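Cell check before recording: Cirow bench, October round

I fill this in at the start of every session and type my comments as I go, so please excuse the rambling. Two arms, one table, one person with the pause pedal.

1. Table covering flat, no lifted corners
OK. I went round all the edges and pressed them down again anyway.

2. Fingers tight, no play in the grip
OK after a tweak. The left finger had worked a bit slack since last time, so I nipped it up and ran 9 open-and-close cycles with nothing in it.

3. Grip force set for soft goods
OK. The Clamix profile is the one you want, and do check it has loaded, it likes to go back to the hard goods one! Anything in bread gets held low down and upright, and we keep the take only if the filling stays put.
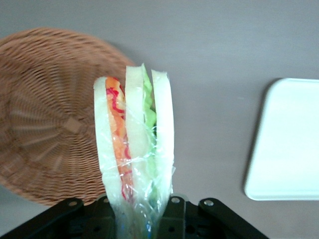
Item 3, wrist view: sandwich held upright by its lower end.

4. Wrist view clear and in focus
OK. I wiped the lens and then wiped it again (thumbprint, mine).

5. Stop button reachable from the operator's stool
OK. Pressed it, both arms stopped, reset fine. Please press it for real every time, looking at it doesn't count.

6. Cables clear of both arms through the full reach
Comment. I'd like another clip on the elbow run before we do the long reaches.

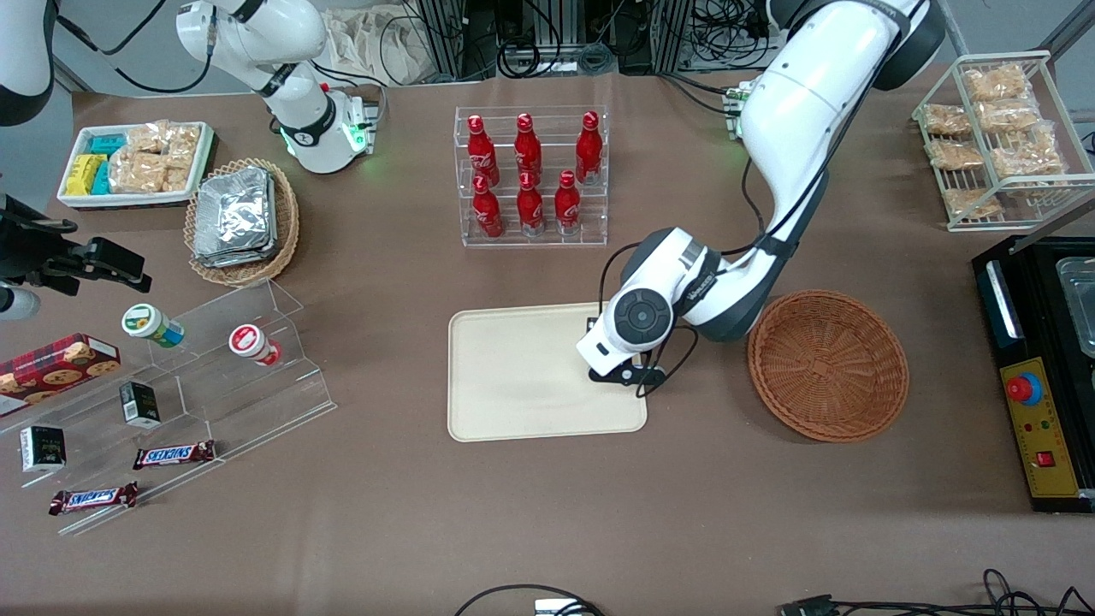
7. Start layout matches the task card
OK, with a moan. Half the takes I had to bin last round were spoilt before an arm had moved, all down to somebody (me, twice) setting out the wrong start. The Istar card for this task says the beige tray begins empty and so does the basket next to it, and that's how I've left them. Coke bottles go in their rack, caps up. If you shift anything between takes, write it in the log, as the model will happily learn from our muddle.

8. Labels agreed before the first take
OK. "Pick", "place" and "let go" are three separate labels. Last round we ran the last two together and I spent an evening splitting them by hand.

9. Disk space
Room for 11 more takes at full quality. Needs emptying before the afternoon lot.

Result: fine to record, slow speed only until the cable clip in item 6 is on. I'll recheck that one after lunch and initial it here.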